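Flevar 12-Piece Melamine Dinnerware Set: Long-Term Review
By Svitlana Hutsuliak
Updated 7/23/26

The Flevar set is sold as everyday dinnerware for households that break things. I bought mine in November to replace stoneware that had chipped along the rim. It has been the main set in the house ever since, used for two meals a day and washed in the dishwasher on the top rack.

The box holds dinner plates, side plates, and bowls, four of each. All pieces are solid white with a satin finish. Flevar does not sell single replacements, so a damaged plate means buying another full set or living with a mismatch.

Fit and stacking

Stack height matters in my kitchen, where the shelf spacing is fixed. The four dinner plates nest closely and do not rock. The bowls are less consistent. Two of mine bind slightly when stacked and need a twist to separate. Turning them upside down in the stack does not help. The side plates sit flat on a counter, but one dinner plate had a slight warp out of the box and spun when pushed. Flevar replaced it after I sent photos. The exchange took 12 days, and I paid no shipping.

Rim shape

I prefer a wide rim on a dinner plate. It gives the thumb somewhere to go when the plate is full and keeps sauce off the sleeve. The tradeoff is lost area in the center. A large pancake will ride up onto the rim, and anything cut with a knife near the edge tends to tip the plate if the foot ring is small. The foot ring on the Flevar is small. Cutting a chop on the outer third of the plate lifts the far side.

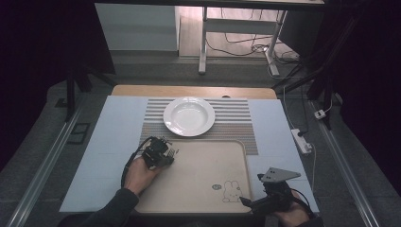

Wide rim, shallow well. Striped placemat behind, bunny tray in front.

Surface wear

Knife marks showed up in the second week. They are fine lines, visible under a lamp held low and hard to see otherwise. A serrated knife leaves deeper marks that hold color from tomato and turmeric. Baking soda paste removed most of the tomato. The turmeric faded but is still present on one side plate. I would keep steak knives away from this set.

Impact

One bowl went from counter height to a tile floor and landed on its rim. It has a small flat spot and no crack. A side plate dropped on the same floor showed no damage.

Heat

Melamine does not go in the microwave, and the base stamp says so. This is the main practical limit. Leftovers have to be reheated in something else and moved over, which adds a dish to every lunch. Liudmyla Hladun, who reviewed the Pennington stoneware for this site, rates microwave use above breakage. For a household that reheats daily, I agree with her ordering.

Noise

Forks on the Flevar make a dull click. It is quieter than stoneware and less pleasant than porcelain.

Rating: 7 out of 10

Good: light, stacks close, survives drops.
Bad: small foot ring, stains from turmeric, no single replacements.
Also consider: Pennington stoneware if you use a microwave every day.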